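Lokholm opens free water corner to everyone on Furkley Street

Furkley, August – Anyone passing the old Lokholm building can now walk in off the street and fill a bottle for free. The community workshop and meeting house has opened its ground-floor water corner to the whole neighbourhood, and the first weeks have been busier than anyone on the team expected.

The corner is open whenever the building is, from 7:30 in the morning until the last evening class packs up. You don't need to be a member, sign in or buy anything. Bring a bottle, a jug or a mug from home and help yourself.

"We had people knocking on the door in the hot weather asking if they could use the kitchen tap, and of course we said yes, but it meant walking them through two classrooms," said Ingeborg Kälin, who manages the building. "Now it's right there on the ground floor. I love seeing runners, posties and kids on their way home from the pool all coming in together!"

Lokholm has 186 members and runs classes in bike repair, sewing, ceramics and basic electronics. A survey of members and neighbours last spring put drinking water near the top of the wish list, just behind longer opening hours.

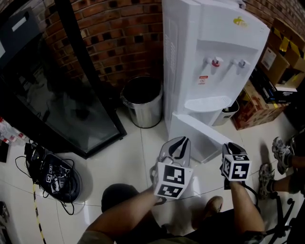
The water dispenser at Lokholm, against the brick wall.

The dispenser has two taps and a drip tray underneath, and it stands against the red brick wall with a stainless steel bin close by. The team chose to leave the brick bare when the room was redone, and visitors have been very kind about it.

Money for the project came from a street sale and a soup night, which together raised $1,445. Local plumbing firm Lecomte gave its labour at no charge. What was left over, $700, has been set aside for filters and servicing.

"It was a good job to be part of," said Valentin Huet of Lecomte. "The building is old and the pipes don't always go where you'd think, so we had a few surprises behind the wall. Everybody was patient with us and the coffee kept coming."

Next on the list is a proper bench, along with a low shelf where people can put down their bags while they fill up. Members of the Tuesday-night woodworking group have offered to build both, and Albane Tessier is collecting ideas for the design. Drawings can be left at the front desk.

Groups that would like to visit, or to hear how the water corner was set up, are welcome to get in touch.

Media contact: Nadège Perrin, Lokholm, Furkley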